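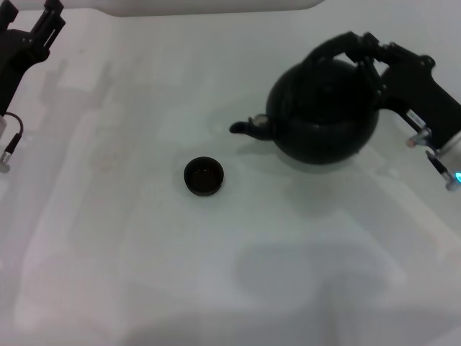
Flunbridge, 12/11/2019

The council published its draft budget for next year this morning. I've read the main document and most of the annexes. Posting my notes as I go. The short version: the headline balance is fine, and the way they get there is not.

Start with the headline. The draft shows a small surplus on the operating side. Last year's draft showed the same thing, and by spring the council was back asking for a supplementary vote. I'd treat the surplus as a target until the first quarter numbers are in.

Where does it come from? Mostly from the sale of the Portela site, which is booked as income for the coming year. There's no signed contract. Annex 2 says talks are "advanced." It said that in the previous budget too.

You can book an expected sale if you're open about it. But a land sale happens once. Bus routes, school meals and street repairs have to be paid for every year. If you take the sale out, the operating side is short, and the document never shows that number on one line. You have to add it up from different tables.

Everaldo Frota, who runs the finance department, was asked about this at the briefing. His answer was that the sale is "prudently valued." Maybe so. The question was whether it should be in the operating budget at all, and he didn't get to that.

Next, debt. The council wants to roll over the Runorholm bond when it falls due and stretch it out for another five years. The interest rate in the draft is an assumption. Rates are low right now and it may turn out close. It still means we'll be paying for the Runorholm road after it needs resurfacing.

To be fair to them, the alternative was to pay it down from reserves, and reserves are thin. Aparecida Cavalcanti made that case well in her statement. I don't agree with her on much, but she put it clearly: if you drain the reserve to retire cheap debt, you have nothing left for a bad winter.

My problem is that the reserve is thin by choice. The policy adopted after the last audit was to put money back every year. The draft skips the payment for the second year running. It's on page 3 of the reserves annex, in a footnote.

Now the property tax. The rate is frozen, and that's what the press release leads with. Valuations are being updated, though, so plenty of households will pay more at the same rate. I'd expect most of the increase to land on the older streets near the river, where the values are furthest out of date.

I don't think updating valuations is wrong. They should have been done long ago. I do think "no tax increase" is a strange thing to print over the top of it.

Several people asked about Faven. The draft keeps the operating grant for the Faven transit company flat in cash terms. Wages there are going up under the new agreement, so flat means less service or higher fares. Benedito Siqueira said the company will "find efficiencies." No list was given.

On the good side, the capital plan is easier to follow than it used to be. Each project has its own start date, cost and funding source. Maëlle Turcotte pushed for that format and she deserves credit for it. I'd like the same layout for the operating budget.

Also good: the late payment backlog to small suppliers is down. Roughly 2 in every 5 invoices were going out past the deadline when the auditors looked. The draft doesn't give a new share but the amount owed has dropped.

What happens next. The finance panel goes through the draft line by line later in November, and the full council votes after that. Written comments are open until the panel meets. Dalva Moura has said she'll propose moving the Portela money out of the operating side. She doesn't have the votes yet as far as I can tell.

If you're going to write in about one thing, I'd make it that amendment. It doesn't cut any service by itself. It makes the council show the gap and say how it plans to close it.

I haven't gone through the pensions annex. It's long and the tables changed layout from last year - will add to this thread when I'm done with it.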